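Rodton steam iron, my opinion after one summer

10/19/18, review by Fikri Entili

I bought this iron in August, when my old one started to leave brown water on the shirts. The price was 239 with delivery and I thought long before paying so much for an iron. My neighbor Somkiat Sangkhawat has the Clero, which costs less, and he let me use it for 3 evenings so I could compare.

First the good things. The Rodton is heavy, but the weight does the work for you. Cotton and linen become flat with one pass, maybe two. The cord is long enough for my kitchen, where I do the ironing, and it turns at the handle without making knots. The steam button is easy to find with the thumb.

Jeans are the most difficult test for me. I have three pairs that I wear to work and I like them with clean side seams. With the Clero I had to press the waistband many times.

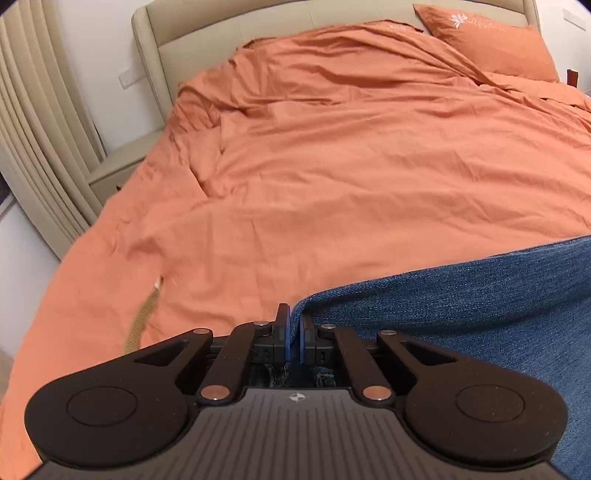 The Rodton needs less time for the same job, but you must turn the steam to the highest level and wait until the light goes off. If you start too early, drops come out. I iron jeans inside out, first the pockets, then the legs.

Now what I don't like. The water tank is small, I fill it again after 15 minutes. The opening is narrow and a normal glass will spill, so I use a little jug. The manual has over 200 pages in many languages and the English part doesn't explain how to clean the plate. I wrote to the shop and they answered after a week - a polite answer, but without the information.

For one shirt in the morning I think the Clero is enough. If you iron for a family, I would pay the difference. Four stars from me, because of the tank.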